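The planner that changes its mind

The first thing the lead developer of Hirnness does when I arrive is apologise for the biscuits, which are the plain sort, and the second is to close eleven windows on her screen so that we can see the one she wants to show me. She has been working on the software for most of her grown-up life, it feels like, though she puts it at 6 years, and she still talks about it the way some people talk about an allotment — with great affection and a running list of what needs pulling up.

Hirnness is a planner. It takes what a camera system believes is on a table, decides which arm should pick up what and in which order, and passes the motions down to the controllers. Woralent, the small company that looks after it, has 14 people, and most of them seem to wander past our desk during the afternoon to see whether the kettle is free.

I asked her to begin with what had been hardest, and she laughed for quite a while.

"Changing your mind," she said. "A planner is very good at making a lovely long plan, and then something rolls. A bottle gets nudged and it's a hand's width from where you thought, and your lovely plan is rubbish. The old version would stop, throw everything away and think from the beginning. You could go and make a sandwich. People did!"

The newer version, released in April, keeps whatever part of the plan still holds. If one arm is on its way to the bin and nothing has moved near it, that arm carries on, and only the other one is given fresh orders. It sounds obvious when she explains it, and she is cheerful about how long it took her to find it obvious too. There were 163 open issues on the tracker when they began the rewrite, and she reckons a good half of them were the same complaint in different coats.

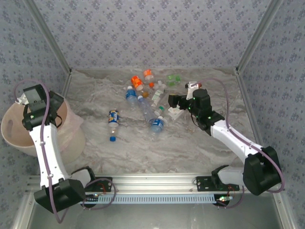
Clearing up is the task she keeps coming back to, partly because everyone understands it and partly because it is unkind to software in so many small ways. Two arms on one rail have to share the space between them, and the bin is over on the left, under one arm's gripper, while the other has its open jaws in among the bottles. "So who goes first? If the right arm takes something, it has to travel across to the bin, or it has to hand over, or it has to wait, and waiting is a decision as well. We used to treat waiting as free. It's dreadful, they both get terribly polite and you've got two arms saying after you." Caps are her particular bugbear. A blue one and a couple of orange ones were lying loose, apart from anything they might belong to, and in the planner's eyes a cap is an object with just as much right to a place in the queue as a full-sized bottle. She has given small things a cost of their own now, so that they tend to be left until there is room around them, and she would like somebody to write to her with a better idea.

Perception comes from a separate package, Skineck, and I wondered how the two got along. She chose her words with some care.

"We're good neighbours. Skineck gives me a position and a number for how sure it is, and for a long time I ignored the number, which was rude of me. A clear bottle on a marble pattern, with all those soft veins running through it — of course it's less sure about that. So now if the number's low we plan an approach that leaves more room, and look again when the gripper's closer. It costs a bit of time. I think it's a fair price, though you'll find people in this building who don't, and they'll tell you so at length."

One of them did, as it happens, leaning on the door frame with a mug. His view was that looking twice ought to be a setting and that it ought to be off. They have evidently had this conversation before, and both seemed to enjoy it.

We talked for some time about tooling, a subject I had thought might be dry and which she plainly loves best. Every run is saved as a timeline that can be scrubbed back and forth, with a coloured strip for each arm and a little mark wherever the plan was altered. She showed me one with 400 marks in it. "That was a bug," she said fondly. "It was replanning because it had replanned." The viewer came out of Timmermans, an older logging project she had helped with, and she has kept its slightly odd keyboard shortcuts because her fingers know them.

What she wants next is for the planner to explain itself in ordinary sentences. At present, if you ask why the left arm waited, you get a table of costs, and she is the only person who reads those for pleasure. There is a rough version on her own machine, and she let me try it. I asked why an arm had stopped, and it said that the other arm was in the way, and then said so again.

"It needs work," she said, and went to see about the kettle.

Recent items
Hirnness release notes: keeping half a plan
Getting confidence values out of Skineck
Timmermans keyboard shortcuts, the full list
Two arms, one rail: questions from readers
Why we stopped treating waiting as free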